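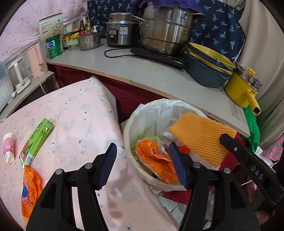
Household Operations, Unit 2: Clearing a table and sorting the small waste
Handout for the May group. Prepared by Borghild Torvik, with corrections from Dennis Mutiso.

Before the class

Please read pages 1 to 26 in the Dremalthorpe reader. The part about weighing you can leave until next time.

Terms we use

Residual waste: what remains when everything that has another place is taken out.
Soft plastic: carrier bags, wrappers, film.
Foam sleeve: the elastic net which is put on a pear or a mango for the transport. Students often write it down as paper or textile. It is foam, and in our course it is noted on its own line.
Liner: the bag inside the bin. Fold the edge well over the rim, otherwise it slides down when the first heavy thing comes in.

Order of work

Begin with the things on the cloth and decide for each one: keep, sort or throw. A small tube or a carton is not waste only for the reason that it is lying among waste. Open the carton and look. If there is something left in it, it goes back to the shelf.

Then take the food remains. Lettuce leaves and peels belong in the food caddy. When they are already in the lined bin together with plastic bags, we call the bin "mixed" and write this on the sheet -- we do not pick it apart during the lesson.

The cloth comes last. Lift it by the corners to the middle and shake it over the bin, not over the floor.

From the Prurncombe exercise

Two households kept all their residual waste for the same period. The first had 1393 grams and the second 1489 grams. The difference looks small, but the second household had no food caddy. Ottar Lindholm asked if the liners were weighed too. They were, in both cases.

For discussion

Where should a foam sleeve go in your own town? Ask at the local station and bring the answer in writing. Rungnapa Rojanasak collects the sheets at the door before 9 in the morning.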